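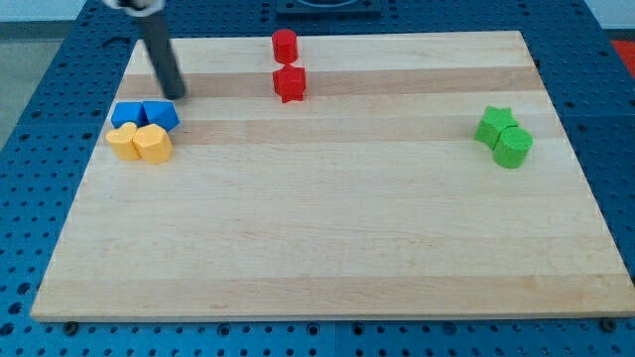 The big maple board with some of the foam-like shapes on it. Blue pentagons at the back, yellow hearts in front.

Trurgate Large Maple Board: my review after a summer of hard use

Okay, so I have been promising this one since June and I finally sat down to write it. If you read my post on the Kodside lap trays you know I'm picky about boards, and I'm even pickier now that half of what goes on in my house is kid crafts and sorting games. I bought this board with my own money and nobody sent it to me, so you're getting the grumpy parts too.

First, what I wanted it for. My sister Marianna Baran has a two-year-old and a five-year-old, and they're at my place most mornings. We do puzzles, we do dough, we do a lot of foam shapes (they love the Mangubat ones, more on those in a minute). My dining table is old and it has a dip in the middle where the leaf goes in, so anything with a flat bottom rocks, and then somebody cries. I wanted one big flat thing I could drop on top of any table and call it the play surface. I also wanted to be able to roll out pie dough on it once the kids go home, which is greedy, I know!

The board comes in three sizes and I got the large. I paid 18 dollars extra for the bigger one over the medium and I would do it again without thinking. It takes up most of a table. Two kids can sit side by side and not get into each other's stuff, or at least not right away.

Now the looks, and oh my goodness, it is pretty. It's made from long planks that run the wide way, and they don't all match. Most of it is a pale creamy color and then you get these darker honey bands going across. Some people in the reviews were annoyed by that. Cyril Mapplebeck, who always beats me to every product I want to review, gave it two stars for "stripes." Cyril! It's wood! I love the stripes. The five-year-old uses them as roads. If you want something that's one flat color all over, buy plastic.

The finish is smooth with a little bit of shine, not the thick glassy kind. I ran my hand over every inch of it the day it came, looking for rough spots, and found one, underneath, near a corner. Two minutes with 400 grit paper and it was gone. I do wish they'd caught that at the shop for this price. I had 200 in the garage as well and I'd say skip that, it's too scratchy for this surface and you'll see the marks.

Does it stay put? Mostly. On my dining table, yes, it's heavy enough that the kids can lean on it. On anything slick it will creep if you push hard, like when you're rolling dough. I cut a piece of shelf liner and stuck it under there and haven't had trouble again. It does not come with feet or a grip mat or anything, and I think it should. The Edance board I had before this one came with little rubber feet, and the feet were honestly the only good thing about it (it warped in a month, don't get me started).

The front edge is my favorite part. It's a long straight light-colored lip that runs the whole way along. Great for lining things up. The little one pushes all her shapes up against it and then counts them wrong, very proudly.

About the shapes, because I know I'll get asked. They're a foamy sort of block, chunky, easy for small hands to grab. The blue ones are pentagons in a nice strong blue, matte, with good sharp edges so they still look like pentagons and not like blobs. The yellow hearts are the ones that get fought over. They show up really well against the pale wood, and I think that's half of why the kids will sit with them for so long. On my old tablecloth (florals, don't judge) they just got lost. We play a pairs game where you find the two that match and park them next to each other, and that's about as complicated as it gets around here.

They weigh next to nothing, so they don't ding the board when they get dropped. The wooden shapes we used to have left little dents in everything. So if you're worried about the finish, foam is the way to go.

Cleaning. I wipe it with a damp cloth and dry it right after. Phyllis Lockwood left a comment on my last post asking about marker, so I tested that for you, Phyllis: washable marker comes off, ballpoint does not. I have a small blue squiggle on one end that's going to be there forever. I oiled the board once at the beginning and once more after a really sticky week with some homemade play dough, and it came up looking like new. Don't put it in the sink to soak. I haven't tried it and I'm not going to.

Storage is the one thing that might kill it for you. It's big. It doesn't fold. It lives behind my couch standing on its long side, and I have to ask my neighbor Dennis Rowbotham to lift it out when my wrist is acting up. No handles, no cutouts, nothing to grab. If you have a small apartment I'd get the medium and make peace with it.

For dough, by the way, it's lovely. Plenty of room for a full pie crust plus the flour mess, and nothing stuck as long as I floured it. I do keep one side for kids and flip it over for food. The underside isn't quite as nice looking but who's going to see it.

Good stuff: beautiful wood, really flat, huge, easy to wipe.
Not so good: heavy, no feet, no handles, that rough corner, ballpoint is forever.

I'm giving it four and a half out of five. I took off the half for the feet. If Trurgate ever throws in a grip mat they can have it back.

Posted by Lacey Mottram, July 29, 2020

Next up is the Kodside rolling cart, if I can get the wheels on.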